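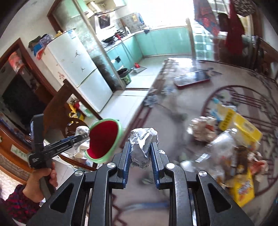 Crumpled paper, with the bin at left.

Deleting rejects after delivery - how long do you wait?

hbelay_photo
I shoot 25 weddings a year and my drives are full. Right now I keep every raw file, including the blinks and the test shots. Do you delete rejects once the gallery is delivered, or keep everything? My contract doesn't mention raws at all.

Ashworth_M
I wait 120 days from delivery, then the rejects go. Keepers stay on two drives. It's in my contract and every couple initials it.

parisa.b
I wouldn't delete any of it. A couple I shot in Omthorpe came back asking for a picture of her grandfather. I had 15 frames of him, all rejects, and one was good enough to print. Drives are cheap.

Ashworth_M
Drives are cheap until you have 41 of them in a closet. I've had one request like that and I said no, politely.

monti_a
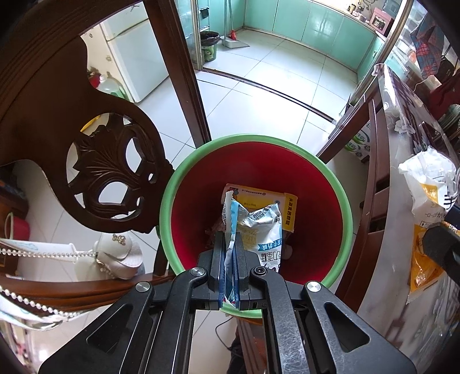 I cull in two passes, and the second one is at least a week after the first. Anything blurred or misfired goes in pass one. Duplicates wait for pass two, and a lot of them get saved. A duplicate of the first dance is a different matter.

parisa.b
A week is too short. You don't know what the family will want by then.

monti_a
It's a week minimum. For big families I leave it until the album is approved.

jhonatanB
Whatever you pick, put it in writing. Baird, the lab I used before, held files for one season and I only found out in September when I needed a reprint.

hbelay_photo
Thanks all. I'm going with 120 days after the album ships, and I'll add a line to the contract. Parisa, I'll keep the family frames.

parisa.b
Keep the grandparents at least.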